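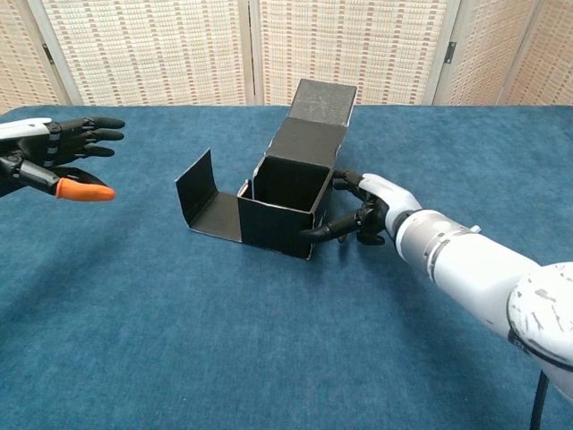 Folding Card Boxes Without Losing Your Temper

I have a soft spot for thin card boxes, the kind that come flat in a bundle and have to be folded up before they're any use to anyone. My craft room in Incombe is full of them, and every August I make up a fresh batch for ribbons, buttons and the small gifts I like to put by before the holidays sneak up on me (they always do!).

Start by clearing a good space and putting something soft down. I like felt, because black card scuffs if you so much as look at it, and a bare tabletop is hard on the corners. A pale or bright color is best under dark card - you can see the edges so much more easily, and my eyes aren't what they were.

Next, go over every crease before you try to build anything. Fold it, press it with the side of your thumb, then let it open again. It feels fussy, I know, but a box that has been creased first will practically stand up for you, and one that hasn't will fight you all the way.

Stand the body up and leave the lid flap pointing straight up at the back while you work. I used to fold mine down right away to be tidy, and then I'd have to open it again to get my fingers inside and push the bottom flat. Leave the side flaps spread out too, until you know which one tucks under which. If a flap has a narrow panel at its end, bend that panel up early so it remembers where it's supposed to go.

For glue, 2 small dots will hold better than a long smear, which only creeps out and shines on the black. Hold the join for 30 seconds and go do something else for a while.

White edges showing along the folds? I rather like them, but a black felt pen run lightly down the edge will hide them. Try it on a scrap first.

I keep the finished boxes nested in an old drawer, lids open, with the big ones on the bottom.

Search this site
Enter keywords
Go

Comments

Pramila Sachdeva: I do the creases with the back of a butter knife and it works a treat. The pen trick saved a box I'd nicked, thank you!

Benedita Garcia: Does this work with heavier card? Mine keeps cracking at the corners.

Reply: Try scoring it first, Benedita, with a ruler and a very light hand, and fold it slowly.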